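Search the list archive Search
Advanced

Re: [desk-tidy] Do you keep the pads or use them up?

November 14, 2024

Hi all,

Sorry to quote so much of this, I'm on my phone half the time and trimming is a pain.

> I've been clearing out my work table and I have hit a wall with the
> paper stuff. The big things were easy. It's the sticky notes, the
> spare chargers, the little cups of whatever. I bought a drawer
> organizer from Kendska and filled it in one evening and now I have
> a full organizer AND a full table. Do you people keep your sticky
> pads out where you can reach them, or put them away? And what do
> you do with cords when you don't know what they go to? I'm this
> close to putting the lot in a box until December and seeing if I
> miss any of it.

Oh, I know this one so well! I had the same organizer (the one with the shallow tray on top, right?) and all it did for me was hide pens from myself. It's out in the garage now with picture hooks in it and doing a much better job there.

To your first question, I keep exactly one pad out and the rest go away. I used to have them everywhere, one by the phone and one by the lamp and a really awful orange one that lost its stick years ago. Then I got the big Drindley refill box, which was on sale at 4,000 sheets, and I thought well, that's me done for life. I'm still in it. The trouble with having that many is you start writing on them for no reason. I found one in my coat that just said "soup." So now there's one thick pad on the table, a pale green one, and I'm not allowed to open another until it's down to the cardboard or whatever it is they put at the bottom. Green is good, by the way - I don't mind looking at it all day, and my pencil shows up on it fine.

Cords are where I get preachy, so skip this part if you like. I label the adapter, never the cord. Masking tape right on the block, and write what it runs, not what brand it is. "Desk lamp" tells me something and "Marchetti" told me nothing at all when I had two lamps and a fan from them. Anything I can't match to a device gets coiled up and given a deadline. I coil them in big lazy loops and I don't wind them tight around the block anymore, I ruined a perfectly good one that way right where the wire goes in. Do you all use twist ties or the Velcro strips? I've gone back and forth. The strips are nicer but I lose them, and the ties I steal off the bread.

I'm down to the last bit of the table now: the green pad, a white power cord with its block, the brass-colored cup and a clear plastic container with a lid.
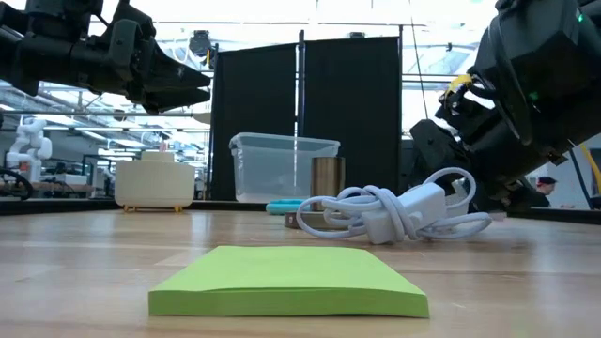
The cup I'm keeping, I don't care what the rules are. It's shiny and it makes me happy and it can hold pencils if it has to earn its spot. The clear container is going to be the box for orphans, which is sort of your December idea in a smaller size. I do think see-through is the way to go. I tried it once with a shoebox and never looked inside again until we moved.

One thing I'd say about your box plan is write the list before you close the lid. I put away a whole bunch of stuff last year without a list and then bought 3 of the same little Cadora clips because I couldn't remember whether I had any. I had plenty!

Also, somebody asked a while back about getting ink off a pale wood top and I never answered. Plain dish soap on a barely damp rag, go with the grain, dry it right away. It took off most of mine, and I put a coaster over what it didn't.

Let us know how full the box gets, and please tell me what you end up doing about the ties.

46 replies in this thread
1,019 views
Share 3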